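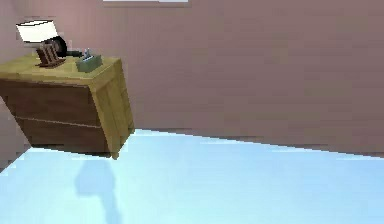
Page last changed: September

Hi, I'm Leonie Fankhauser, and Seren is my little school for people who want to learn to sew their own curtains, blinds and cushion covers. I teach most of the classes, answer the phone (badly) and cut all the practice cloth. If you've rung and heard a machine going in the background, sorry, I was probably halfway down a seam.

I started out in a curtain workroom called Groltico, where I hemmed linings for seven years and hardly ever saw a window. We got a sheet with the measurements, we made the curtains, off they went. I loved the sewing but I was always curious about the other end of it, the people choosing a colour and arguing over whether it should puddle on the floor. So when the workroom moved out of town I bought two of the old tables and put up a notice at the library for a Tuesday night class. Five people came, and four of them signed up for the next one!

These days we run a beginners' course, a Roman blind weekend and an open workroom where you bring whatever you're stuck on. The beginners' course is still my favourite. You make one pair of lined curtains with a pencil pleat heading, start to finish, and you take them home and hang them. We go slowly over the measuring because that's where the money gets wasted - fabric is dear, and a drop that's short by the width of your hand can't be stretched.
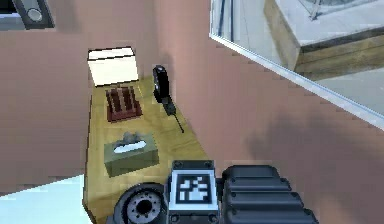 Karine Bergeron told me at the end of her course that she'd unpicked the same hem three times and would do it again, as the fourth one was the first thing she'd ever sewn that hung straight. She now comes to the open workroom with a thermos and a bag of velvet, and velvet is a brave choice, I wouldn't start there.

Classes are small. I've got room for seven at the tables, and everyone gets their own machine, plus there's a spare for when one of them sulks. Dlamini, the fabric shop two doors along, gives our students a discount on lining and tape if you mention the course at the counter. You don't have to buy from them, and plenty of people turn up with bedsheets or their nan's old drapes, which are perfect for practising on.

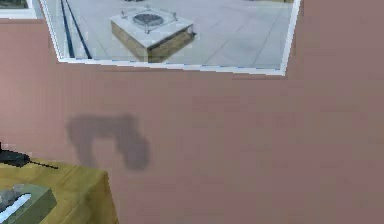
Colour is the thing I get asked about more than stitching. People bring in a paint chip the size of a stamp and want me to tell them yes or no, and I won't, I'll make you pin up a good big piece of cloth and live with it for a few days. Pinks are the trickiest. A dusty rose wall like that one, with a white window frame, could take a warm oatmeal linen or go quite dark, a plum or a deep olive, and I'd want to see both in morning and evening light before I cut anything. Bright white next to it can look a bit chilly, to my eye anyway.

You'll find us upstairs in the Nuveck building, 23 steps and no lift I'm afraid. If stairs are a problem, give me a ring and we'll sort out a session in the ground floor room. The kettle's on from half past six and class starts at seven.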